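Jayanthi Varma has written the handling rules that operators at Zellel follow when they record manipulation work with hand-held grippers. The current edition is dated July 6, 2024 and runs to 45 clauses. She describes most of them as dull.

"People expect a safety document, and part of it is," she said. "The larger part concerns repeatability. If two operators do the same task under different conditions and the conditions are not written down, the recordings can't be compared."

## Before the first take

The rules begin with the bench. The work object goes near the middle of the table, within reach of both hands, and anything the task does not call for is taken off the surface. Transparent objects have a clause of their own, added in November after a review of sessions at the Calia site.

"Clear acrylic is awkward," Varma said. "The walls take on whatever colour is behind them, so the background becomes a condition of the test. We ask for it to be noted on the sheet, along with which compartments the task uses. A divided box with a shelf gives you several possible targets, and 'put it in the box' is not an instruction."

Each take starts with both grippers in hand and the fingers clear of the object. The operator holds still, then begins. Varma wants the same opening for every take, including the ones that will be thrown away.
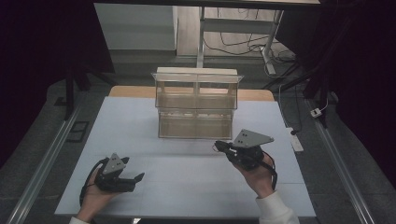 ## Cables and sleeves

Five clauses deal with cables. A gripper cable must have enough slack for the wrist to turn fully, and the slack must stay out of the fingers' path. Operators check this by moving each hand to the far edge of the work area before recording.

"A tight cable changes how a person moves," she said. "They shorten the reach without noticing. You find it 100 takes later, when someone plots the paths."

Sleeves are permitted if they are close at the wrist. An earlier draft required bare forearms, and Varma removed the line when the Shetty team objected that it had no effect on their results. "They were right. A rule with no measurement behind it should go."

Floor cables and power strips are checked at the start of every shift. Stands are not to be moved between takes - if one is knocked, the session is closed and a new one opened.

## What gets logged

Each session sheet records the operator, the object, the gripper pair and the date of the last calibration. Grippers go back for inspection after 3000 closing cycles. Failed takes are kept and marked as failed, with a short reason.

Varma would like the next edition to be shorter. She is working through the clauses on finger wear, which she considers badly worded, and has asked the Grako project for its inspection records before changing them.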